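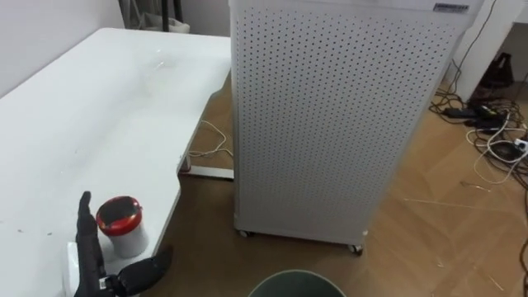
Minutes, Household and Light Shop Tasks Working Group

6 min read

Meeting held in April at Nestonstead, second-floor meeting room, 2:00 p.m.

Present: Phyllis Oakley (chair), Eifion Mathias (manipulation), the two test engineers from Plilevance, one observer from Plostico, note-taker.
Apologies: Penry integration lead.

1. Minutes of the previous meeting

Accepted with one correction. Under item 4, "grasp force" should read "grip opening." Action on the spare wrist bearings carried forward.

2. Question before the group

The chair restated the question from Plostico: which chores can be handed to a machine today, in an ordinary room, without a person standing next to it. Plostico wants an answer for two settings, a private home and the back area of a small shop. The chair asked that members keep to results from the current test series and leave vendor videos out of it.

3. Results of the desk-clearing series

3.1 E. Mathias reported. The series consisted of 166 attempts at picking up a single lidded container from a desk and setting it down at a marked spot. Of these, 80 were completed with no help from the operator. The rest ended in a drop, a stop, or an operator takeover.

3.2 Most failures came at the approach. The hand comes down flat with the thumb out to one side, and the container has to end up between thumb and fingers. If it is a little too far toward the palm, the knuckles push it. On a glossy desktop a light container slides before the fingers have closed.

3.3 Full containers did better than empty ones. Plilevance noted that this makes the printed score depend on what was in the container that day, and asked that fill level be logged. Agreed.

3.4 Lids were not opened in this series. E. Mathias does not recommend adding lids until the plain pick is above the agreed threshold. P. Oakley pointed out that the threshold was never agreed. See actions.

3.5 The Plostico observer asked how long a person takes for the same job. It was not measured. The meeting accepted that it is a second or two and that the machine is slower by a wide margin. E. Mathias said speed should be treated as a separate matter, as an unattended machine may take all afternoon if the desk is clear by the end of it. P. Oakley agreed for the home and disagreed for the shop.

4. Floors and cables

4.1 Long discussion. Plilevance stated that loose cables on the floor remain the largest single obstacle for any wheeled base. Thick black cables are usually detected. Thin white ones on a light wood floor are often missed, and loops are worse than straight runs.

4.2 Sixteen base stops were logged in the series. In all of them the base had been asked to pass between furniture and a freestanding appliance. The base planner treats appliances on casters as fixed, although a light push will move them. No damage recorded.

4.3 Proposal from Plilevance: tidy and clip all cables before testing. E. Mathias opposed. A home or a shop counter will have power strips, adapters and bags under the furniture, and a score from a cleared floor says little about either. After discussion, both conditions will be run and reported in separate columns.

4.4 Sweeping and vacuuming were briefly raised. Flat-floor vacuuming is considered solved where the floor is free. Picking things up off the floor beforehand is not, and remains with the householder.

5. Other chores reviewed

Wiping a desk: workable on a large flat top. Results are poor at curved or cut-out edges, where the hand loses contact and the cloth folds under. Smudges are removed with a second pass. Small dark specks are sometimes wiped around, cause not known.

Moving an air purifier on casters: tried twice by pushing, cable unplugged beforehand by a person. It moved. It did not arrive where intended. Not recommended.

Changing a purifier filter: not tried. E. Mathias expects the cover catches to be beyond the present fingertips.

Plugging in and unplugging: not tried on live outlets. P. Oakley will not authorize it without a written procedure.

Shelf restocking (shop): Penry sent a written report. Boxes of one size, placed at waist height, go well. Mixed sizes do not. Report filed with these minutes.

Laundry: out of scope this quarter.

6. Cost

The quote for a replacement hand is $3,230, excluding wrist and calibration. P. Oakley asked how many picks a hand survives. Plilevance has no figure. One finger joint on the current unit has developed play and is being watched. The meeting declined to order a spare at this point, E. Mathias dissenting.

7. Reply to Plostico

The following wording was agreed after two drafts:

"Single, known objects on a clear surface can be moved by machine with a person available nearby. Unattended work in a furnished room is not yet supported by our results, either for the home or for the shop. The group will report again when the second series is complete."

The observer asked whether "not yet" could be given a date. The chair said it could not.

8. Actions

EM: propose a pass threshold for the plain pick, in writing.
EM: add fill level and surface type to the log sheet.
Plilevance: run cleared-floor and as-found conditions, same route, same base settings.
Plilevance: check whether the planner can mark casters.
PO: draft procedure for outlet work.
PO: send the agreed wording to Plostico.
Carried forward: spare wrist bearings.

9. Any other business

The label printer on the second floor is out of tape. Room booking for the next meeting to be confirmed by the chair.

Meeting closed at 3:40 p.m.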